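4.2 Bimanual tucking with a soft body

The second task is tucking. A blanket is bundled into something like a torso, a rigid head form is put above it, and the two arms have to bring the fabric together at one side without pulling it off the head end. We picked it because the rigid-object policies from Section 4.1 did badly on it in the first pilot, and we wanted to know why.

Setup is the same as before. Two arms, same base plate, same enclosure. Only the objects change. The floor covering stays on for all runs - we tried without it in February and the blanket slid too much to get usable demonstrations.

Demonstrations. We recorded 200 by teleoperation, split between two operators (Hunt and Toledo). Operators were told to keep both grippers on the fabric once contact was made, and to let go only at the end. Between episodes the blanket was lifted, dropped and re-bundled by hand. No attempt to make the starting shapes match. The head form was moved a little each time, within a hand's width of its start position.

Training. Same network as Section 4.1, no change to the encoder. The one addition is a contact term, which penalizes a gripper for leaving the fabric while the other one is still pulling. Without it the arms tend to take turns, and the fold opens up again every time. We call the version with the term Dretside and the version without it Marinho, after the two code branches they came from. Both were trained from scratch with 3 seeds, and the checkpoint was picked on validation loss, not on rollouts.

Evaluation. Each seed got 20 rollouts per version. A rollout counts as a success if the pinched fold holds after both grippers open and the head form has not moved off the top edge. Scoring was done by Pacheco from video, blind to the version. 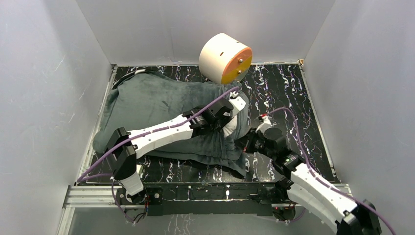
Figure 4. Tucking task. Both grippers are at the right side of the blanket, with the head form above it.

The main failure for Marinho is early release. One arm lets go while the other is still dragging, and the bundle twists toward the dragging side. Dretside does this much less. Its failures are mostly bad first grasps - the finger tip closes on a wrinkle at the surface, gets only a thin bit of fabric, and the fold comes apart when the second arm pulls. We did not try to fix this here. A regrasp step would probaly help.

Starting shape matters more then we expected. Flat bundles are harder than puffed ones for both versions, likely as there is less to pinch. Head position had no clear effect in the range we tested. Per-seed results are in the appendix, and the other fabrics are covered in Section 4.3.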